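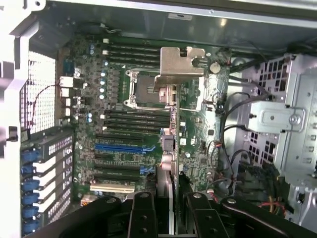
How to put on a street show in a town that's had a bad year

By Siv Bakke
August 22, 2012

I've sat through a lot of talk about the healing power of theatre, and I remain unconvinced that forty minutes of puppets heals anybody. What it can do is give people somewhere to be on a Saturday. If you can live with that as a goal, read on.

Ask first

Before you write a word, find out if the town wants a show. When we went to Pastham after the March floods, two other groups had already been through with drums. People were polite and very tired of drums. Ring the school, the pub and whoever runs the hall, and ask what's been on already and who turned up. If all three sound lukewarm, send the money instead.

Pick a story that isn't about the disaster

Grant forms love a play in which a brave little duck survives a flood. Kids who've had mud through their bedroom generally don't. We did one about a baker who loses his hat, and I'd do it again. Emerson Barbosa disagrees with me and thinks you should meet the thing head on. He's done more of these than I have, so weigh that up.
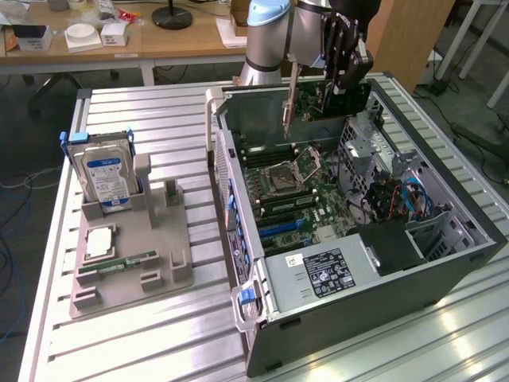
Issue 20, page 14

Work out the money

Our Pastham show cost $1,685, most of it fuel and a generator. Puppets are cheap. Getting them anywhere is not. Write down every cost before you apply for anything, and be wary of any funder who wants a "wellbeing outcome" measured on the day. A smiling face on a feedback form tells you the kid got hold of a pencil.

Keep it short and loud

1. Forty minutes at the outside. Thirty if there's no shade.
2. Two performers and one person on the ground who does nothing but watch the crowd.
3. Leave out anything that bangs. We cut a cannon gag after the first run-through and didn't miss it.
4. Test your voices from the back of the footpath, with traffic going. Radio mics are lovely until the wind gets up.
5. Have a wet-weather spot booked. "It'll probably clear" is how we lost a painted backdrop in Maltilville.

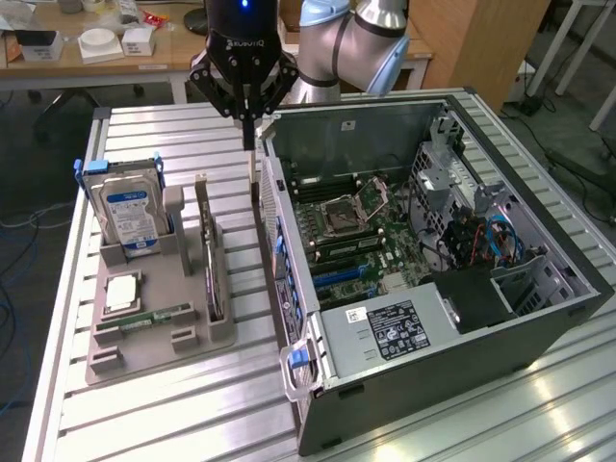
Parts tray and open computer case on the bench.

Handling the crowd

Don't drag anyone up on stage. I know every workshop leader says audience participation is the whole point, but some people came to stand at the back with their arms folded, and they're entitled to. Put out a rug for the little ones, chairs for the older ones, and leave a clear way out that doesn't cross in front of the puppets.

If a child gets upset, the ground person goes over and finds the parent. The show keeps going – quietly, if need be. You're not counsellors, and a weekend course doesn't change that. Carry the number of the local health service and hand it over if asked.

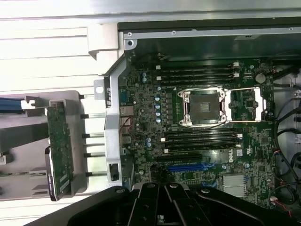
Motherboard with the CPU socket empty.

Afterwards

Stay for a cup of tea. Pack up slowly. Let the kids have a go with the spare puppets, and count on losing a glove or two.

Then ring the school again a month later and ask if it was any use. Most groups skip this call, and I suspect they don't want the answer. In Maltilville they told us the show was fine and what they'd really liked was the sausages.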